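Notes from the Henmont open day (for anyone who missed the coach)

I know 28 of you came along, but plenty didn't, so I'm putting down what I can remember while it's fresh. Kyu-ri Ki ran the two-arm table, the one with the toy kitchen things and the little drawer box.

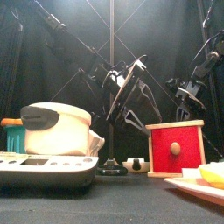 What I'd like you to take from her talk is how she splits the work: one arm holds, the other moves. Opening a drawer sounds like nothing – then you try writing it out as steps! She told us they had 483 recorded tries at that point and wanted 3000 by March.

For next week, write your own steps for lifting a pot lid with two arms (one side of paper is plenty) and bring it to Bo-ram Jang's group in the Lillcombe room.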